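Stosbridge Institute of Textile Studies
Department of Fabric Care and Conservation
Handout: Fiber, Finish and Laundering

Instructor: Concetta D'Amico
Laboratory supervisor: Sekar Nasution

1. Purpose of this unit

Students will learn to identify the surface finish of a fabric before choosing a washing method. Fiber content alone is not a sufficient guide. Two cloths spun from the same cotton may behave very differently once one of them has been brushed, napped or sheared. Garments should be laid out on a flat surface and examined under even light before any test is begun.

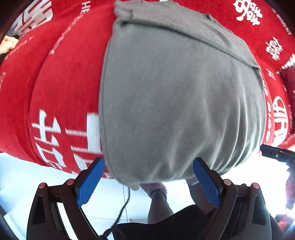
2. Loss of fiber in washing

Every wash removes some loose fiber. In the laboratory each sample is washed 50 times, and the filter is weighed after the first and last cycles. Record all weights in the Godden log sheet. Samples that lose more than 2 percent of their starting weight are set aside for a second reading. Dark and light samples must not share a drum.

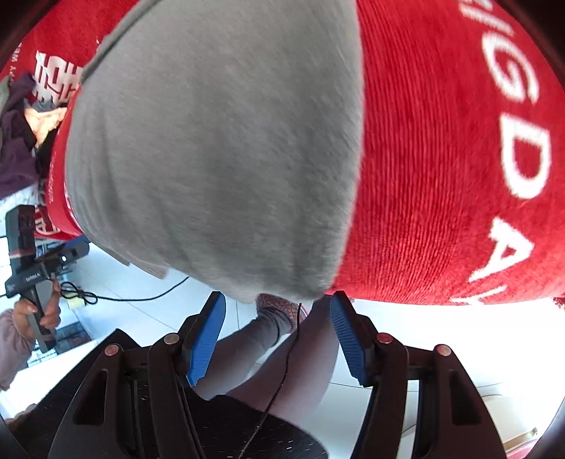

Brushing is a mechanical process in which fine wires raise the fiber ends from the face of a finished cloth. The raised ends trap air and make the cloth feel warmer, but they are also the first to break away. A grey fabric with a soft, finely brushed surface should therefore be turned inside out before it enters the drum. Ribbed textiles are tested separately, and the direction of the ribs is noted on the label.

3. Reading

Flondby, Chapter 4, on raised finishes.
Monti, the section on detergents and water hardness.

4. Submission

Written reports are limited to 700 words, excluding tables. They are due at the laboratory office on Sat 8 May. Reports submitted without a log sheet will be returned unmarked.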